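Learning to letter at my age

I've been making signs for the Clengate spring fair since February, and oh, it has eaten my evenings! Ourania Karras lent me her old stencils (bless her) and I've cut 24 letters so far, most of them wonky.

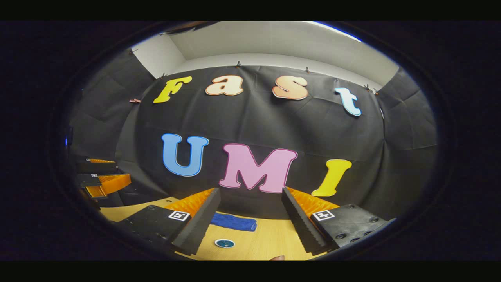

Page last changed: 11/12/2021

Fat, rounded letters are much kinder to a beginner than thin ones, and a pale edge round a bright colour does wonders against black. My capital S still looks like a tired swan, mind you, and I've three more to cut before supper, so I'd better put the kettle on.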